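Section 2: Before you order – working out your budget

I wrote this part after buying my first pair of Hallia hand-held grippers, and I'd have loved to read it beforehand. Grab a notepad (or a spreadsheet, if you're that sort of person) and go through the steps in order.

1. Decide how many people will be recording at the same time. Plan on one gripper each, plus a spare for the whole group. I skipped the spare. Don't!

2. Price the gripper and the finger pads separately. My gripper came to $786 from Istberg, and the pads are sold as a set. Pads wear out, so put a second set on the list right now.

3. Add the marker cards. They're cheap, but shipping isn't, so I buy them in packs of 10.

4. Set aside $600 for everything else – head-worn cameras, chargers, storage, a decent carrying case. It sounds like a lot until you start shopping. 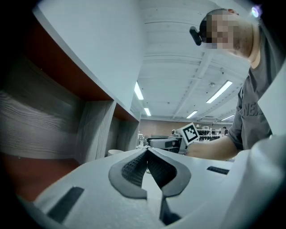 Photo: Nareo set-up guide

5. Look at your room before you pay for anything. One gripper with its pads open, what looks like a second one just past it, a marker card and somebody leaning over with a camera on their head is already a busy bit of space. Measure the spot you have in mind and leave room for elbows.

6. Check your lighting. Ceiling fluorescents like the ones in the photo may mean you can leave lamps off the order, but try your own room at the hour you'll be working.

Note: Delivery from Nieto took 8 weeks for me, and August orders seem to go slower. Ask for a ship date in writing.

Caution: Don't mix pads from different gripper versions to save money. Mine fit well enough to go on and then wouldn't close evenly – I ended up paying for a new set anyway.

7. Total it all up, add sales tax, and save the list with your quotes. You'll want the part numbers for Section 3, where we unpack the boxes and charge the batteries.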